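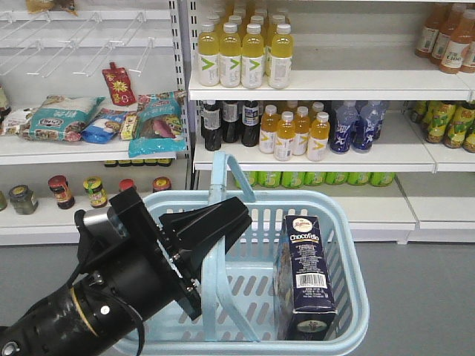
Researchers at the Sundport lab in Kirside have spent two years teaching a robot arm to do the grocery shopping, and this month they published the part most people would have guessed was finished first: how it decides what to do next.

The method is called Ukumano. Its main idea is that the robot should stop planning the whole trip in advance. Earlier versions worked out every motion from the shelf to the basket before the arm moved an inch, then carried on with great confidence after the first thing went wrong. A carton could tip over and the arm would go right on placing the next item exactly where the carton now was. Ukumano plans a short stretch, looks again, and asks whether the world still resembles the one it had in mind. When the answer is no, it throws out the plan and makes a smaller one.

Anyone who has shopped with a toddler will recognize the technique.

According to the paper, the arm finished 39 of 60 test orders with no human help. The older planner, given the same orders in the same mock store, managed 20. An order counts as finished only if every item on the list ends up in the basket and nothing else does, a standard that would disqualify a good many human shoppers, including this one. 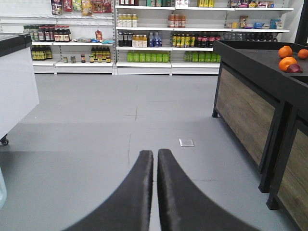 Much of the gain comes from having two points of view. Fixed cameras tell the system where the basket and the shelves are, while a small one near the gripper takes care of the close work. The second view is a humble one. Its bottom center is taken up by the robot's own two fingers, and past them it might get a long look at gray floor with a produce table off to the right, three oranges and an apple on top. The software has to learn that the fingers are part of the robot and not stock. In early trials, the paper notes with admirable calm, it sometimes tried to avoid bumping into them.

Packaging remains the harder problem. Bottles are fairly forgiving, being round and stiff and much the same from any side. Boxes are less so, since a box turned at an angle offers the gripper a corner where it expected a face. Pouches are worst of all. They slump, fold and slide off one another, and they accounted for roughly half of the failed orders.
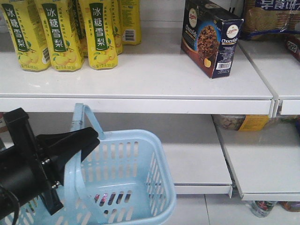

The basket brings troubles of its own. Its handle stands up right where an arm would like to pass, and the rim is thin enough that the older system kept misjudging how far away it was. Ukumano treats the basket as one more object that may have shifted, and checks on it before each placement. That caution costs time. Speed was not scored in the trials, and the paper devotes one short sentence to it, near the end.

Azevedo, the retail equipment firm that paid for part of the work, says it is interested in overnight order picking, when the aisles have no customers in them to get impatient. It has not set a date. The lab plans to release its code and the full set of test orders in July, failures included, and will then start on items from the freezer case.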